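Nasrin Babaei
20 January 2026

1/ Started laying out the Culosholm board last night. It's a tabletop game I've been making with Mogens Bach, played on a LEGO baseplate. Posting the setup as I go so I stop redrawing it on scrap paper.

2/ The plate is one of the big light gray ones. I tried green first and the red markers looked muddy on it. Gray also makes it easier to see the studs when you're figuring out a move.

3/ Red L pieces mark the corners of the harbor, up toward the right side of the plate. The corners stay open in between, so ships can come in from any side. The black hexagon with the red center is the ferry. It sits on the lower edge of the harbor, near the bottom right corner.

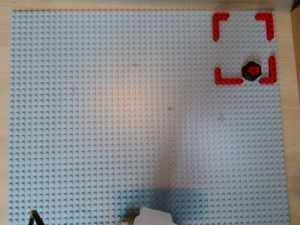
4/ Rules so far. Each player gets 18 moves. A ship that ends a turn inside the harbor scores 2. If the ferry is in your way you go around it, you can't push it. Mogens wants pushing. We tried it his way and the games ran too long.

5/ Still not sure about the size of the harbor. It plays fine with two people. With four it gets crowded and everyone waits on the ferry. I may move the lower corners down and see if that helps.

6/ For anyone asking about the corners: plain red pieces from the spare parts bin, nothing special. Don't press them down too hard if you plan to move them around. I bent a fingernail back getting one off.

7/ Next up is the second harbor, Drustura, on the left side. I want it smaller, and probably in a different color if I can find enough matching pieces. Mogens is writing up the scoring and I'll add it to this thread when he sends it over.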